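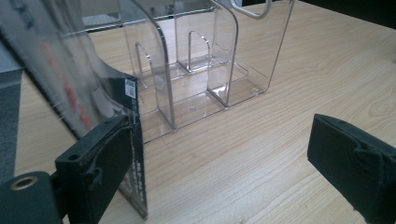
The Rack on the Table

Daithí Heffernan had sold everything out of the Westel office except the table, the kettle and the brochure rack. The desks went first, to a man from Barrientos who carried them down two at a time with his son. The filing cabinets went next. The carpet belonged to the landlord.

The rack was clear acrylic, the kind with steps in it, so that leaflets stood one behind another and each could be read over the top of the last. It had rounded corners and a handle cut into the tall panel at the back. It had stood by the office door for as long as there had been an office door. Daithí had bought it the week he signed the lease, before he had anything to put in it.

He had listed it online for five dollars. A woman had written to ask if it was sturdy. He had written back that it was, and she had said she would come at four.

It was twenty past two.

He ran warm water into the sink in the hall bathroom and washed the rack with dish soap and an old T-shirt. You had to be careful with acrylic. Paper towels scratched it. He had learned that in the first year and had told every person who ever worked for him, and most of them had used paper towels anyway. He did the inside of each pocket with two fingers pushed into the shirt. Then he dried it, carried it back by the handle, and put it on the table.

With nothing in it, it was hard to see. There were the edges, which caught the light, and between them there was the wood of the table.

He sat down across from it with his tea.

The front pocket had always been for Fliltum. Fliltum was a lake resort up north with 300 cabins and a dining hall, and for eleven summers Westel Travel had sent people there by bus. The brochure had a yellow canoe on the cover. One year the printer had made the canoe orange by mistake, and Daithí had taken the orange ones at a discount, all 2,000 of them, and had been handing them out long after the resort had gone over to kayaks.

The middle had been for day trips. Those changed with the season. Apple picking, the outlets, a candle factory, a boat that went out and looked for whales.

The tall part at the back he had kept for the expensive things, the cruises and the two weeks in Portugal, because people had to reach for those. It had been Carol's idea. She said people who reached for a thing had half made up their minds. Carol had worked the front desk for nine years and had never been on a cruise herself. When Genbridge bought out the bus company and raised the rates, she was the first one he had to let go. She had cleaned out her drawer in ten minutes and then stayed until five, answering the phone.

He drank some of the tea. Out in the hall somebody was moving a ladder.

There was one box left, under the window, with the last of the paper in it. He had meant to take it down to the recycling that morning. He got up and opened it. Most of it was letterhead. Under the letterhead was a bundle of brochures with a rubber band around them, and when he touched the rubber band it broke.

Orange canoes.

He put them on the table, squared up the edges, and slid some into the front pocket of the rack. They fit the way they always had, with a little lean to them. He looked through the box for something to go behind them and found the whale boat. Behind that he wanted Portugal, but there was no Portugal. There was a price list for airport transfers, folded in three, and he put that in the back. It slumped. He took it out, folded it the other way, and it stood up better.

He moved his chair to the other side of the table, where a customer would sit, and looked at it from there.

The phone rang in his pocket. It was his sister.

"Are you done over there?" she said.

"Nearly. I've a woman coming for the rack."

"What rack?"

"The brochure rack. By the door."

"I don't remember a rack."

"You took a leaflet out of it every time you came in."

"Did I?" She was in her car. He could hear the turn signal. "Well, don't wait all day for her. What are you getting for it?"

"Five dollars."

She let that go by. "Supper's at six," she said. "Bring the kettle. Ours is leaking."

He said he would. When she had hung up, he took the kettle to the bathroom, emptied it, and wrapped the cord around the base. Then he had nothing left to do. He read the orange brochure. It promised clean sheets and a screened porch with every cabin. On the back was a form to fill in and mail with a deposit, and a line in small print saying that July bookings should be made early.

He had gone up there himself once, the second summer, with the first busload. Somebody had to ride along in case the driver got lost. He had meant to come straight back, but they gave him a cabin with a bad screen that they couldn't rent, and he stayed four nights. He swam before breakfast. In the evenings he sat on the dock with a retired couple who argued about the names of birds, and the couple went back every year after that and always came into the office to book, though they could have phoned. The husband took a brochure each time. He must have had a dozen of them at home. The year the wife came in alone she took one too, put it in her purse, and didn't book anything.

At ten to four there was a knock. The woman was younger than he had expected, in a green apron with flour on it.

"Sorry, I'm early," she said. "I got someone to mind the counter. Is that it?"

"That's it."

She walked around the table and bent down to look at the rack from the side. She pressed on the top of the back panel with one finger, and it hardly moved.

"I thought it'd be all yellow," she said. "They go yellow."

"It was never in the sun. I kept it by the door."

"What are these holes in the bottom for?"

"I never found out," Daithí said. "I thought maybe you could screw it down. I never did."

She nodded. She told him she had opened a bakery in Barrientos Square in the spring, and that people kept asking about allergies, so she'd had cards printed. She had another set for cake orders. They were all in a heap beside the register, and whenever the door opened they blew on the floor.

"How many did you get printed?" he asked.

"A hundred of each. No, sorry, 1,000. A hundred was the same price, nearly, so I got the 1,000."

"They do that," he said.

She got a five-dollar bill out of the apron. He took it, and then he started lifting the paper out of the pockets. The airport transfers first, then the whale boat. She picked up one of the canoes before he got to it.

"Is this place nice?"

"It was. It's closed. They sold the land."

"That's a shame." She turned it over and looked at the form. "My grandmother had a canoe like this. Hers was green, though." She put it in the apron pocket the money had come out of. She didn't seem to notice she had done it.

"Don't use paper towels on it," Daithí said. "They'll scratch it. Use an old shirt."

"An old shirt. Okay."

"And put the dearest thing at the back."

"The dearest?"

"The most expensive. What's that with you, cakes?"

"Wedding cakes."

"Put the wedding cakes at the back," he said. "Up high. So they have to reach."

She thought about it. She had her hand in the cutout by then and was testing the weight. "Okay," she said. "I'll try it."

He held the door for her and listened to her go down the stairs. The street door stuck, as it always did, and he was about to call down to her to lift it, but she had got it open.

He gathered up the brochures and put them back in the box with the letterhead. He kept three. Then he wiped the table with the damp T-shirt, though the table was staying, put the box under one arm, took the kettle by its handle, and went to find the man with the ladder, who had asked that morning for the keys.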